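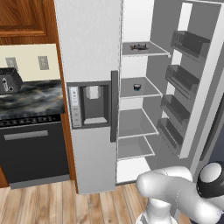 Calloway kitchen in Erine, fridge door open, fish on the top shelf and the can one shelf down.

Botberg Forum > Teaching by Demonstration > Fridge reach in Erine, how slow is too slow?

slowpour
Hi everybody, long-time reader and not much of a poster, so please forgive the ramble. I've been recording demos in the Calloway kitchen in Erine for most of May now, driving the arm by remote with the Plorneck handset, and the task I picked is getting the fish off the top shelf of the fridge and onto the counter. The door starts out open because I wanted to get the reach right before I took on handles (handles scare me, frankly, and I'm not too proud to say so).

I have 50 demos saved. The trained arm gets to the fridge very nicely and then it dawdles. It will hang there in front of the shelves like a teenager deciding on a snack, drift up a little, drift down a little, and sometimes it goes in and sometimes the clock runs out. I went back and watched my own recordings and, well, I do the same thing! I creep up, stop, look, fiddle with the wrist, and then go in. So I'm fairly sure I taught it that.

My question is whether I should throw the lot out and record again faster, or trim the pauses, or just keep adding more. I do this in the evenings after supper and I'd love not to lose them all if I can help it.

marmalade_axis
Welcome, and don't throw anything out yet! I had the same trouble with a cupboard task last year and trimming got me most of the way there. There's a setting in Erine's recorder that drops any step where the hand barely moves. Turn it on, set it low, retrain, and see what you get before you sit down to drive again.

The only thing I'd watch is the moment when the fingers close. The hand is still there too, and you want to keep that part. I lost it the first time and ended up with an arm that brushed past everything and closed on air, which was funny for one evening and then stopped being funny.

tin_whistle_9
I'm going to disagree with marmalade a bit, in a friendly way. Trimming hides the pause but it doesn't tell you why you paused. If you stopped because you couldn't see where the hand was, then the arm may not be able to tell from its view either, and it'll get muddled at that spot whatever you cut. What are you looking at while you drive? The room view, or the one from the hand?

slowpour
Both, side by side, but now that you ask I think I mostly look at the room view until I'm near the shelves and then switch my eyes over. I went and grabbed one from the hand end so you can see what I'm working with.
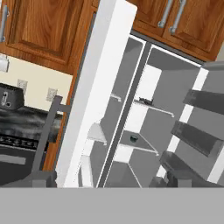

Looking past the gripper finger, same kitchen, with the shelves off to the right.

slowpour
Posting again to finish my thought, I hit the button too soon. When the hand is tipped over like that, the big white side edge of the fridge runs right down the middle and the shelves get squeezed over to one side. I find it very hard to judge how far in I am. And everything small on those shelves looks dark to me, so I keep glancing back at the room view to be sure what I'm going for.

tin_whistle_9
Yes, there you go, that's what I suspected. You've been using the room view to make up your mind, so the question is whether the arm gets the room view in training. If you're only feeding it the hand view, you've been driving with information it never had. Either give it both, or cover up the room view on your monitor and drive with what it gets. I'd do the second one. It's miserable for an hour or so and then your hands learn it.

marmalade_axis
I'll give you that one. I still think the trimming is worth doing in the meantime, it's free! But please don't make the poor soul drive with a tilted view like that for a hundred goes. Level the wrist out before you get to the shelves. With the Plorneck you can hold the side button and it locks the roll, so you come in flat and only need to think about forward and up.

old_bobbin
Coming at this from the other end, because I show my arm by hand (I push it around with the motors slack) and I came to Erine only lately. When you move a real arm with your own two hands you never pause in front of a shelf like that, you just know where the elbow is. I honestly think remote driving teaches people to be timid. My remote demos were twice as long as my hand-guided ones for the same job, and I was no better at it after a month.

tin_whistle_9
You can't push a simulated arm around though, bobbin!

old_bobbin
No, I know, and I do sulk about it. What I meant to say before I wandered off is that practice runs help. Drive the reach a few times with the recorder off, until it's boring, and then start saving. I used to save from the very first go, and the early ones were full of me learning.

slowpour
Oh dear. I saved from the very first go.

marmalade_axis
Everybody does. Sort them by length and look at the longest ones first.

slowpour
Okay, update, it's Monday night and I've had a couple of good evenings. I checked, and I was training on the hand view alone, so tin_whistle was right on that. I sorted by length and took out 13, nearly all of them early ones. Then I switched on the trimming, added the room view and retrained. It still dawdles, but much less, and it goes in on most tries now. I'm going to record more with the roll locked and build up to 100, and then I'll train once with the trimming and once without so the two of you can have your argument properly.

One more thing while I have you all. Should I keep the can in the same place every time, or move it around? It's only there as company for the fish.

tin_whistle_9
Move it. Move the fish too, a little, left and right along the shelf. Otherwise it learns the spot and never bothers to look.

marmalade_axis
Move the fish, yes, but I'd leave the can alone until the fish is going well. One headache per evening is my rule.

old_bobbin
I'm with marmalade on the can. And try the door handle when you feel up to it, come at it from the side and go slow. That's one place I don't mind timid.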